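How to Write a Director Biography for the Annual Report

Posted 2022-05-26 by Zhiqiang Li, Hivell Corporate Records

These steps cover the board section of a company annual report. They assume that you already have a signed director questionnaire for each person. Keep each biography under 100 words unless the director holds a group-wide role.

Step 1. Collect the source records

Pull the appointment resolution, the latest questionnaire and last year's printed text. Where the three differ on a title or a start date, use the resolution. Do not copy from a director's personal web page. 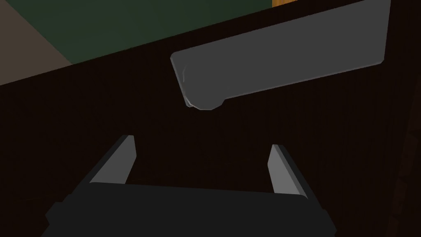 Step 2. Write the opening line

Give the full name, age and board title, in that order. State whether the director is executive, non-executive or independent. Age is taken at the report date.

Example: "Director Gu, 42, is an independent director of Skokberg Holdings and has served on the board for eight years."

Step 3. List committee seats

Put chair positions first, then vice chair, then member. Use the committee name exactly as it appears in its charter. If a committee was renamed in January or later, print the new name and put the old one in parentheses for one report cycle.
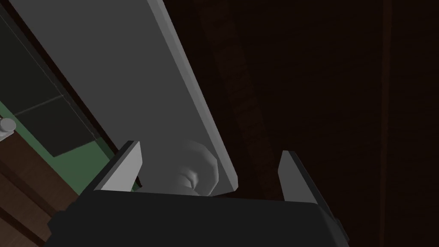 Should a seat that ended during the year be listed?
List it with the end date if the director attended at least one meeting in the reporting year. Otherwise leave it out.

Step 4. Add outside positions

Include current directorships in other listed companies and any senior post in an affiliate. A secondment takes two entries: the home position and the host position, each with its own start date. For example, an officer of Skokberg Holdings seconded to Sturimix is shown under both names.

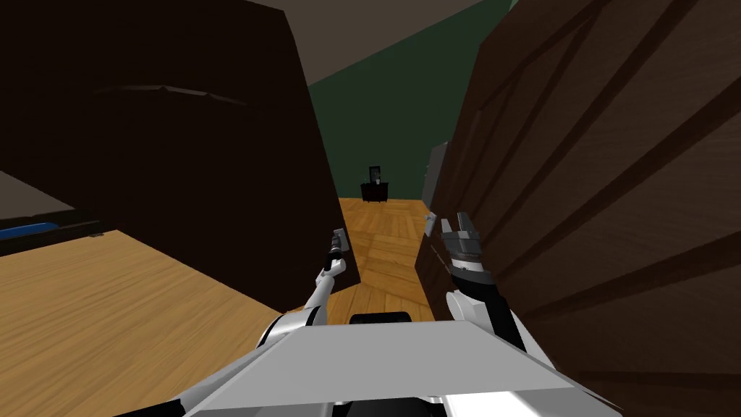 Fig. 3. Room view, both arms.

Step 5. Check and lock the text

Send each director only his or her own paragraph, with a reply date. Log every change against the questionnaire. A change with no matching record goes back to the corporate secretary 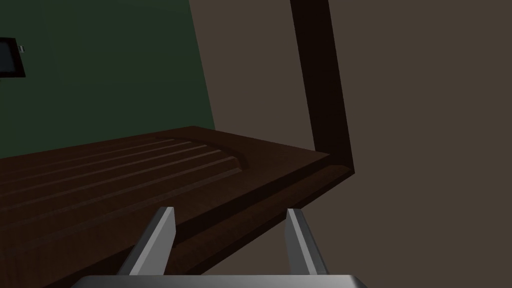

and stays out of the draft until a corrected questionnaire is on file. Once all paragraphs are cleared, set the file to read-only and note the version number in the report index. Later edits need a new version number, including changes to punctuation.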